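From: Jozef Timmermans
To: norketti-users
Subject: Re: [norketti-users] Journal replay slow after unclean shutdown

On the February thread, Emby wrote:

> We run Norketti 6 with the default journal settings. After a power
> loss the daemon needs 80 seconds to replay before it accepts
> connections. The data directory is small. Is there a setting to
> shorten this, or is the replay time fixed? I tried lowering
> segment_size and saw no change.

The replay time is not fixed, but segment_size is the wrong setting. It controls how large a journal file gets before a new one is opened. Replay cost depends on how many records were written after the last checkpoint, and those records are read in order whether they sit in one file or in several.

The setting you want is checkpoint_records. If it is absent from the config file, the daemon only writes a checkpoint on a clean stop or when the journal reaches its size limit. On a small data directory with short records, the size limit may not be reached for weeks, and everything since the last clean stop gets replayed.

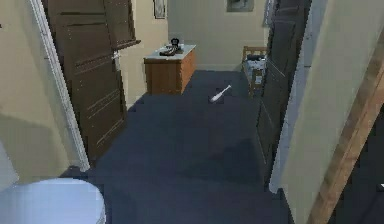

Set checkpoint_records to 1,000 and restart the daemon cleanly once. The clean stop matters: the new value is read at startup, and the old journal will otherwise be replayed in full one more time. After that, check the log for lines starting with "ckpt done". If they do not appear under normal load, the value is not being picked up, most likely because it was placed in the [storage] section. It belongs in [journal]. Unknown keys in [storage] are ignored without a warning, and there is an open ticket for that.

The cost is extra write traffic. Each checkpoint flushes the dirty pages and then syncs the index file. On our Quispe test host the added load did not show up in the latency numbers, but that machine has a battery-backed controller. On plain disks I would start with a higher value and work down.

Two other points:

Do not delete journal segments by hand to speed up a start. The index may refer to records that exist only in the journal, and the consistency check will refuse to open the store.

If you use the Mustine backup script, update it first. The old version copies the index before the journal, so a checkpoint in between leaves a backup that cannot be restored. The fixed script takes the checkpoint lock before copying.

If replay is still slow after this, please post the [journal] section and the startup log from "open journal" to "ready". The rest of the log is not needed.

Jozef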